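Simulation first: Lesia Marchuk on her garage arm cell

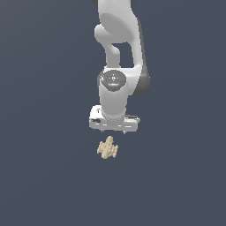 The simulated arm over the test object, gripper open.

Lesia Marchuk is building a pick-and-place cell in her garage in Celmont. The project is called Bristora. Most of the work so far has been in software.

"I wanted the grasp code settled before I bolted anything down," she says. The test object is a lumpy mesh with no flat faces. "A cube tells you very little. Parallel fingers will hold a cube from almost any sane approach."

She ran 308 trials in the first batch, and 161 ended with a stable grip. Most failures came from one finger touching a bump early and pushing the part sideways. She now samples 59 approach angles per attempt and scores each one before the arm moves.

The scene has no table model yet. "Contact with the surface is a separate problem. I'll add it in November."

The bench frame is half welded, and the controller wiring is drawn but not cut. Asked about cost, she puts the frame and wiring at about $71 so far, mostly steel tube. The emergency stop circuit goes in next, ahead of the motor supply.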